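3 Jul 2022

Written fast between shifts. If something's wrong fix it in the doc, don't message me.

# Handing over a sorting table to the arms (and back again)

For anyone on the packing side at Fleretier who's been told their table is "going automatic" and wants to know what that means on a Tuesday morning. Covers setup, the first run, stoppages, the handover sheet. Doesn't cover programming. Ghada Awad does the programming, ask her.

## What changes for you

Short version: less picking, more looking.

On the old tables you picked up every piece yourself. 1,384 pieces was the best shift anybody logged on my line, and the person who did it had her wrist strapped for the rest of the week. On an arm table you lay out the work, start the cycle, watch, clear the stuck stuff, do the cloths and whatever else the arms hand back to you. Your hands are on the table for setup and for stoppages. The rest of the time they're off it.

People find the watching harder than they expected. I did. Two hours of it and you're more tired than from picking. So we rotate, see further down.

Pay grade: stays the same until the review in September. Recep Şimşekoğlu has that in writing from the office, it's pinned by the lockers. Read it before you listen to anyone in the canteen, me included.

## Before you start

You need:

- the table key
- the pendant (the handheld with the red stop button)
- the handover sheet from the last shift
- short sleeves or sleeves rolled tight, no lanyards, no exceptions

Both arms have to be in hold before you reach in. Not "it looks like it's stopped". Hold. The pendant says HOLD in capitals. An arm that isn't moving may just be waiting on its next instruction, and it will go when it gets it.

Check the cables while you're there. If one has slipped down where a gripper could catch it, don't tuck it yourself, call maintenence.

## Setting out the table

1. Arms in hold.
2. Containers go along the far side. Slide them right back so they can't creep forward when something's dropped in.
3. Loose pieces on the near side. Spread them. A gap between each one if you've got room.
4. Bottles on their own, spout away from the rings. If a bottle is already in the clear bin leave it in there.
5. Cloth flat if you can.
6. Anything that isn't part of the job comes off. Pens, tape, your coffee. Esp. coffee.
7. Step back over the line, door shut if your table has one, release hold.

The Javesholm tables are a bit narrower so the spacing in step 3 gets tight. Do half the batch, then the other half. It's quicker than untangling.
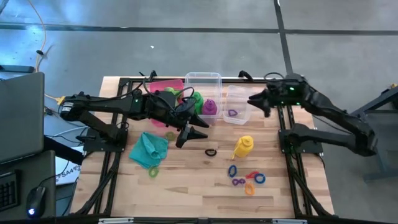 *6 min read*

Small pieces in a bunch are where most of your stoppages will come from. The rings and the little coloured – sorry, colored – bits on the right side of the wood there are nearly all closer together than I'd set them. The black ring out in the middle is how I like them. Open space all the way round, gripper can come at it from whatever side it wants.

The cloth is bunched up too. Cloths are the thing the arms are worst at, on our tables anyway. If it's crumpled like that I put it in hold, flatten it, release. Takes a few seconds. Ghada says the next update copes better. We'll see.

## First run

Run it slow. The speed setting is on the pendant under Cycle, and 2 is plenty for the first batch of the shift. Go up to 6 once you've seen a clean batch through. It goes higher, we don't use higher.

Watch the grippers and not the screen. Everyone watches the screen at first. The screen tells you what the arm thinks it did. I've had it tell me "placed" with the piece lying on the floor.

Things to look for:

- gripper closes on nothing and carries on
- two pieces come up together
- a piece lands on the rim of a container and sits there
- both arms go for the same spot and one backs off, then the other, then the first again (we call this the doorway)

The first three, let it finish the move, then hold, fix, release. The doorway you hold straight away. It doesn't sort itself out, I've timed it.

## Stoppages

When it stops on its own you get a code on the pendant. Most you'll never see. The ones you will:

**Code 11** – can't find a piece. Usually two are touching. Hold, separate them, press Retry. Still 11 after that, take the piece off the table and write it on the sheet.

**Grip fault** – dropped something or the fingers didn't close right. Look at the fingertips before anything else. Bit of tape stuck on one will do it. So will grease.

**Reach** – piece is too far out. Move it in. Not the arm, the piece!

**Red light, no code** – walk away from it and get maintenance. Don't power it off and on. The Waser crew used to do that and lost the whole shift log, twice.

If you press the red button nobody will have a go at you. Say that to new people on their first day and say it again on their second. Iyer line had a bad month at the start where folks were scared of the numbers and let things run that they should've stopped. Stops don't count against your line. Recep got that agreed and it's on the same sheet by the lockers.

## Rotation

One person per table, swap every hour. The swap is the person coming on saying "mine" out loud and taking the pendant. Until the pendant's in their hand it's still yours, even if you're halfway to the break room.

Off the table you're on hand packing or checking. Don't skip the hand packing to stay on the arms because it's a sit down. You lose the knack for it quicker than you'd think, and when a table goes down we need everybody fast on the old way the same minute.

If you're getting sore eyes or a headache from the watching, tell your lead. We moved two people to forty minute turns and it helped both of them.

## Handing back

End of shift:

1. Let the batch finish. Don't stop halfway to be on time for the bus, somebody has to untangle that.
2. Hold.
3. Lift out the full containers, empties go back in the same places.
4. Wipe the table. Dry cloth only near the base plates.
5. Fill in the sheet: batches done, stops, anything you took off by hand and what it was.
6. Key to the next person or in the box.

On the sheet, "stopped a lot" is no use to Ghada. "11 on the small rings, four times, all near the front edge" is. She does read them. The rim thing got fixed because somebody on nights wrote it down every single time for a week.

## Asking for changes

There's a column on the right of the sheet headed Ideas. Use it. The people who stand at the table know which pieces are a pain, and that's worth more than whatever the dashboard says. The slow start at speed 2 came out of that column, so did the hourly swap.

If it's about jobs or hours don't put it on the sheet, go to Recep. His door's open before first shift and most lunchtimes.

Still to write up: the cloth settings, and what to do on Javesholm when both batches come in at once. Ghada has notes on the second one, ask her for them till I get to it.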